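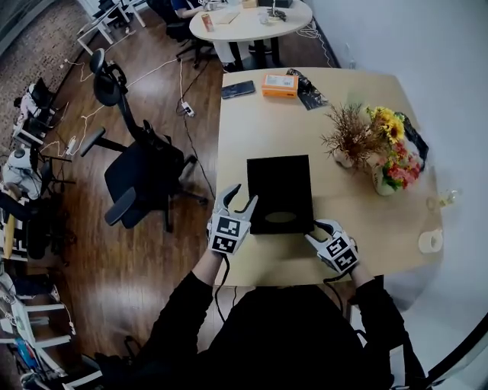
Flat boxes, lids and the big table: my best tips for a packing corner

I love a good flat box. There, I've said it! The thin sort that a scarf or a shirt comes in, with a lid that lies dead level and a nice matt finish. They're brilliant for presents, for photographs, for table linen, for all the paper things that go curly in a drawer. I have far too many of them and I'm going to tell you how I look after them, how I open and close them without ruining the corners, and how I keep the table they get packed on from turning into a jumble.

Start in the middle

Put the box in the middle of the table. It sounds too simple to be a tip, but I packed on the near edge for years and spent half my time catching lids with my elbow. With the box in the middle you can get at both sides of it, and everything else (tape, phone, drink, bags) can live round the outside.

A pale table is a real help here, by the way. A black lid on a light beige top shows up beautifully and you can see straight away if it's sitting crooked. If your table is dark, lay a plain tea towel or a sheet of lining paper under the box and you'll get the same effect.

Two sides at once

Lids on thin boxes like to be handled from two sides. Lift one corner and the whole thing twists, and on cheaper card you'll hear the seam go. So take the left and the right edge together, lift a little, stop, and let the air in. A close-fitting lid holds on by suction more than anything else. Wait a moment and lift again. Lovely!

Closing is the same thing backwards. Rest the lid on top, line up the edge nearest you, then press down gently on the left and the right at the same time. Never in the middle, which is how you get a dip in it that won't come out.

My neighbour Radoslava Bartoš showed me another good one for a lid that's really stuck: slide a strip of baking paper into the gap and run it all the way round. It takes seconds and doesn't leave a mark.

Marks on matt black

Matt black is gorgeous and it shows everything. Fingers, flour, dust, the rubbed patch where you slid another box over it. What works for me:

Dry cloth first, always. A soft one, the kind you'd use on glasses. Go in straight lines.

If there's still a greasy mark, try a clean white rubber (the pencil sort) and hardly press at all. Test it underneath first.

Leave water out of it on card. It lifts the finish and you'll have a shiny blob for ever.

Store them with a sheet of tissue between each one. I was stingy about this for ages and every lid I own from that time has scuffs.

The tape question

Stand your roll on its end and give it a fixed home at the right-hand side (left, if you're left-handed). A roll lying on its side wanders off, and one that stands up stays put and doesn't pick up fluff along the edges. Fold the loose end over by a thumb's width each time you put it down. I know everyone says that. Everyone is right!

For the inside of boxes I like paper tape, since it tears by hand and you can write on it. Clear tape goes yellow in the end, and on anything you want to keep it's a nuisance to get off.

Flowers on a working table

Some people clear the table completely before they start. I don't, I like flowers! Sunflowers with something red and something pink tucked in, and a few dry twiggy stems for height, make a dull afternoon of parcels so much nicer. A few things I've learned, mostly the wet way:

A heavy vase with a wide foot. Drop a handful of clean pebbles in the bottom if yours is light.

Keep it to the side of the box and well away from where your sleeves go.

Real flowers drop pollen, and sunflowers are terrible for it. Lift pollen off with the sticky side of a bit of tape and never rub it. If you're packing white linen, use dried or artificial ones that day.

Trim twiggy stems so nothing sticks out over the place where you're working. They snag knitwear something awful.

Glasses and cups

A small clear glass is very easy to lose on a pale table, and I've sent more than one flying. Stand it on something coloured. A jam jar lid will do, or one of those cork mats. Better still, put drinks on a second table altogether. We've got a little round one at the back of the room in our house, and tall cans and glasses go over there. It also means whoever is keeping you company has somewhere to sit with their own bits and pieces and isn't leaning on your wrapping paper.

The far end is for things in waiting

Give the far end of the table to whatever you don't need yet. Phone face down (you'll get so much more done), the next box to be packed, the bag you're going to put it all in. Bags are the worst offenders for spreading. If yours is crumpled plastic, smooth it flat with your forearm, fold it in three lengthways and roll it up. It takes up next to nothing and springs open when you want it.

I do like one brightly coloured box in the waiting row. Orange is perfect! I put labels, pens and scissors in mine, and I can spot it from the doorway.

Chairs and floors

If you're using an office chair at a packing table, check the castors. Hard ones will mark a wooden floor, and they pick up bits of tape and string and drag them round in circles. Turn the chair over once a month and pull the threads out with tweezers. Soft castors are worth having on wood. Svatopluk Sýkora, who did our floor, also told me to sweep before rolling and not after, and he was quite stern about it.

Push the spare chair well back while you work. You want a clear walk round the whole table, especially when you're carrying something with a lid.

Labelling the insides

Last one, and my favourite. Write what's in the box on a slip of paper and tape it inside the lid as well as on the end. Outside labels fall off. I counted up my boxes when we moved to Kotley and there were 88 of them, and the ones with a slip inside were unpacked in an afternoon. The others are still a bit of a lucky dip. I opened one in June hoping for napkins and got 2 bicycle lamps and a recipe for plum dumplings, so we had dumplings.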